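The town of Umevville had 653 residents and one bus shelter, and Zdzisław Szczepańska had been asked to write its history. He had three weeks and a fee of two hundred dollars, paid in advance by mistake.

The trouble was that very little had happened. Hughes, the next town over, had a flood and a minor bishop. Dirkham had burned down twice. Umevville had been surveyed in April, settled by people on their way to Dirkham, and then left alone.

"Put in the goose," said his landlady.

"What goose?"

"There's always a goose."

So he put in the goose. By Thursday it had saved the town from bandits – two of them, brothers, named Millis – and by the weekend it had a statue, since lost. He wrote late at the kitchen table and slept badly, troubled by a footnote.
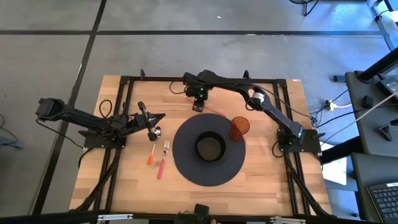 The council read all of it aloud and argued only over the statue. The mayor's grandmother had polished it as a girl. A man in the back row remembered it facing east.

"West," said the mayor coldly.

A letter came from Hughes in the spring, asking for their goose back. Zdzisław read it standing up, then went to look for the bus timetable.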